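Speaker notes - "Kitchens people stay in"
Kerneck Home Show, small stage, 15 February 2019

Slide 1. Say hello, wait for the stragglers. Ask who has moved house in the last few years and who still opens the wrong drawer for the forks. (Hands always go up. I love this bit!)

Slide 2. Start with the McPhee Street apartments. 22 homes, all the same floor plan, and every single family used theirs differently. One kept shoes in the pantry. Another did homework, sewing and taxes on the same bit of counter, and it worked beautifully. Let people laugh, then ask where they do their taxes.

Slide 3. The walking test. Make a cup of tea and count your steps. My own kitchen in Cirnska took 70 before I moved the kettle and the mugs, and it cost me nothing but one Saturday. Go slowly here - people like to write this down.
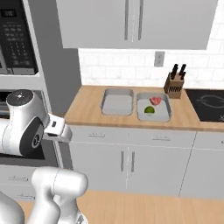 Slide 4. Storage by habit. Things you use every day live between your hips and your eyes. Holiday platters can go up high, and so can the fondue set. Tell the Undaretti story: 487 jars, all labeled, and she could never find the cumin. Pause. She had filed it under "warm."

Slide 5. Light! Spend real time on this one. A strip under the cupboards does more for chopping onions than any ceiling fixture I've ever put in. If the budget is only 100 dollars, put it here. Mention renters, and the stick-on kind.

Slide 6. Noise and smells. Skip if we're running late.

Slide 7. Questions. Somebody will ask about islands. Answer: tape the outline on the floor first and live with it for a week, with the dishwasher door open.

Handouts are in the blue folder. Bring the tape measure.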